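# Lumbao Wicker Table Basket: Assessment for Shared Dining Areas

The Lumbao basket was assessed for use on the dining tables at Zavumholm, a residential centre with 39 places. The assessment considered handling, cleaning, suitability for bread and fruit, and the condition of the table top after meals.
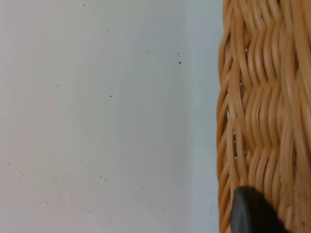 ## Background to the assessment

Zavumholm had previously used plastic bowls from Greltent at every table. These were easy to wash but noisy, and residents had asked for something more suited to a dining room. The domestic services team obtained a small number of Lumbao baskets in December and placed them in daily use at breakfast and at the evening meal. The trial was overseen by Angelica Aquino, Domestic Services Manager, and ran for 29 meals.

## Construction and appearance

The basket is woven wicker with a curved side. It sits well against a pale table and looks considerably warmer than the bowls it replaced. The weave remained tight throughout the trial, and no loose ends caught on sleeves or napkins.

Staff found the basket light enough to carry in one hand when loaded with rolls. It has no handles, and residents with a weaker grip preferred to have it passed along the table by a neighbour. A version with handles would be welcome.

## Crumbs and table cleaning

An open weave lets crumbs through, and any purchaser should expect this. On a white, matte surface even very small dark specks show clearly, and they are easily missed in the shadow beside the basket. Staff were therefore asked to lift the basket fully off the table before wiping. Moving it to one side simply spread the debris.

A folded cotton napkin placed inside the basket reduced the problem a good deal, particularly with seeded bread. The lining should be changed after each meal and shaken out over a bin. Flerance liners were also tried, but they were too shallow for the basket and tended to slip down when the bread was taken out.

## Care of the basket

The supplier's leaflet advises against soaking. The team followed this and cleaned the baskets with a soft, dry brush, followed by a barely damp cloth where necessary. Each was left upside down to air overnight. The procedure is slower than putting a bowl through the dishwasher — a point that larger kitchens will wish to consider.

Jam and butter are the main difficulty. Once pressed into the weave they have to be worked out with a brush, and one basket kept a faint mark. Preserves should be served separately.

## Findings

The Lumbao basket is recommended for bread, wrapped biscuits and whole fruit with a firm skin. It is not recommended for cut fruit, pastries with a soft filling, or any food served without a lining.

Zavumholm will retain the baskets for the evening meal and return to the Greltent bowls at breakfast, when tables must be cleared quickly. The order for additional baskets will be placed once the supplier has confirmed whether a handled version is available.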